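Progress report to Domevgate: Taro handheld gripper kit, February

We have had the Taro kit from Nonder on the bench at the Edwards workshop for most of this period, and I'm very glad we asked for it. It comes as a pair, one gripper for each hand, and the task under test is our box and bottle job.
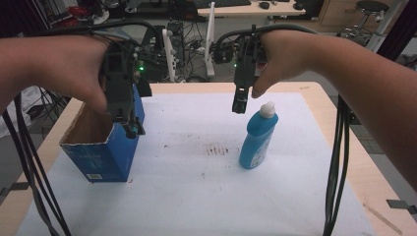
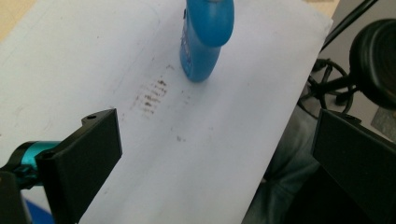
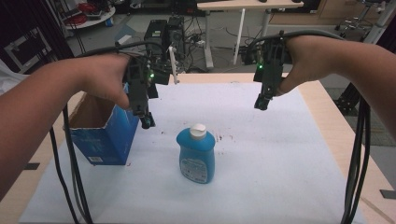

Box and bottle at the Edwards bench.

What we have done so far

We planned 200 recordings for this stage and have nearly all of them. New operators pick it up fast (19 minutes from first hold to first usable recording was our best, and that person had never touched one before!). The grip feels natural and the green light on each unit is easy to check while you work.

What needs attention

The cables are the weak point. They pull on the wrist in longer sessions, and we have asked Nonder for a lighter set. We also lost 2 sessions to a sync fault, now fixed by a software update.

Next period

Finish the recordings, try a softer fingertip and start on smaller boxes. We would like to keep the kit for 2 more months and are within budget to do so.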